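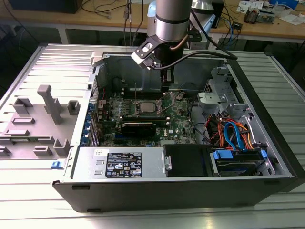
Brudalano memory-seat episodes, known fault: late stop on contact

This data card concerns the part of the Brudalano recordings where the arm works on the memory of a desktop computer, and a fault which we found in it after the release. The force limit did not stop the arm in time. The fingers of the gripper go down straight above the memory area, with the processor lever standing up close to it, so a late stop in this place can damage the board as well as the module.

What happened
The limit was set in the Bimorex controller, but a restart of the controller put back the default value. Our script did not read the value again. In 11 of the 414 episodes the arm continued to press after contact. One board was cracked near a slot. No person was hurt.

Affected files
The episodes are marked "late_stop" in the index. Please do not use them for training a contact model. The other episodes were checked by Ada Testa and Rogério Sampaio against the force log.

What was changed
The script now reads the limit before every descent and refuses to move if it differs. The speed in the last 8 mm is reduced by half.

Still open
The wrist cable can pull on the force sensor when the arm turns to the drive side. We have not yet measured how much.

Contact: Renzo Caputo
Last edited May 8, 2022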